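Brotus Releases Nine-Cutout Shape-Insertion Board for Fit and Handling Work

STARNDALE, November. Brotus today announced general availability of the Ilie board, a one-piece shape-insertion board with nine cutout patterns on a three-by-three grid. The board is intended for occupational assessment rooms, classroom supply and bench work in which a peg or block has to be brought to a matching opening and seated. It replaces the Fetik tray, which the company has sold since it opened its Starndale shop and which held each cutout on a separate tile.

The Ilie board is supplied in red. It is a thick rectangular slab with a flat top face and plain vertical sides, and all nine patterns are cut into the top face. The material is foam. Brotus selected it over the harder stock used in the Fetik tray after customers reported edge damage to pegs that were set down off axis. 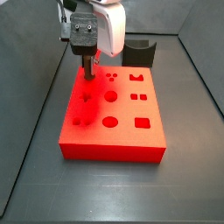

Cutout layout was the main subject of the design work. The Fetik tray could be rearranged tile by tile, and results recorded on one tray could not be compared with results recorded on another unless the tile order had been written down. On the Ilie board the positions are fixed. Position numbers run left to right and far row to near row, starting with the hexagonal opening in the far left corner.

The far row contains the hexagon, a cluster of three small round holes set in a triangle, and a notched opening with a flat lower edge and a dip in the upper one. Staff at Brotus refer to the last of these as the M. It accepts its block in one orientation only. The hexagon accepts a regular hexagonal prism in any of six rotations, and users who work through the positions in order will therefore meet the most forgiving of the three far-row patterns first.

The middle row contains a cross, a single round hole and a pair of small square holes divided by a narrow strip of the board material. The near row contains a pair of small round holes, a wide oval and a large square with rounded corners. The large square is bigger than either square of the pair behind it. The two patterns are placed in the same column so that size discrimination can be checked without moving the board.

Multi-hole patterns were requested by several assessment customers. A triangular cluster requires three points to be aligned at once, and a user who has the first point located can still be out of rotation on the other two. The paired holes present a similar problem with two points. On the Fetik tray these patterns were sold as an extension pack.

"The cutouts were the easy part to draw and the hard part to hold," said Kwesi Sarpong, product lead at Brotus. "Foam gives under the cutter. We scrapped a lot of boards over the strip between the two small squares. If that strip moves, the pair is useless for scoring, and the customer has no way of knowing it has moved." 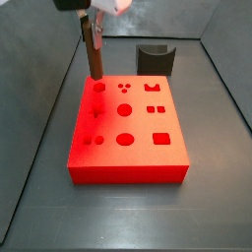 Sarpong said the company ran 1,084 insertions on pre-release boards, of which 942 were completed on the first approach. A first approach was counted as complete when the block entered the opening without being raised and realigned. Blocks that touched the top face and then slid in were counted as incomplete. The balance of the insertions was concentrated in the M and the triangular cluster. Brotus does not publish the figures by position, as the pre-release boards were cut on two different tools and are not identical to the production version.

The boards used in the trial were placed on a smooth, level surface with no fixture. Brotus recommends the same arrangement for normal use. Clamps are not required and should not be applied to the long sides, where pressure will distort the outer cutouts. A thin non-slip mat may be used on polished tabletops.

Lighting should be considered when the board is set out. A saturated red surface reads differently under strong light, and the lit side can shift toward orange while the shaded side stays deep red. Openings on the shaded side lose contrast against the top face, and the outline of the cross in particular becomes difficult to make out. Where visual search time is being recorded, Brotus advises diffuse overhead light and a check of all nine openings from the user's position before the session begins.

Blocks are sold separately and are finished in dark brown with a matte surface. The color was chosen for contrast against the board. The hexagonal prism is elongated, with enough length above the opening to be gripped while the lower end is being aligned.
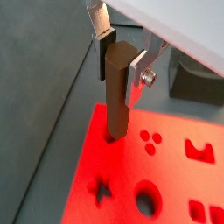

The hexagonal block held over the far left position of the board. The three-hole cluster and the M are to its right.

Each board is inspected with a gauge set before packing. The inspection covers all nine positions and takes about 20 minutes. A board that fails at any position is withdrawn whole, and no repaired or filled boards are shipped.

Care instructions are limited. The top face may be wiped with a damp cloth and left to dry flat. Solvents and alcohol wipes are not suitable for the foam. Dust collects in the small round holes and should be removed with a soft brush. Boards should be stored flat, top face up, with the blocks removed. Blocks left standing in the openings for long periods will enlarge them.

The Ilie board is available now from Brotus directly. Orders for the Fetik tray will be filled while stock remains, and replacement tiles will continue to be supplied after the tray itself is withdrawn. Blocks made for the tray are not guaranteed to fit the new board, and customers with a mixed inventory should request the cross-reference sheet before ordering.

About Brotus

Brotus designs and cuts fit boards, gauge blocks and related bench materials at its shop in Starndale. Product questions should be addressed to Kwesi Sarpong, product lead.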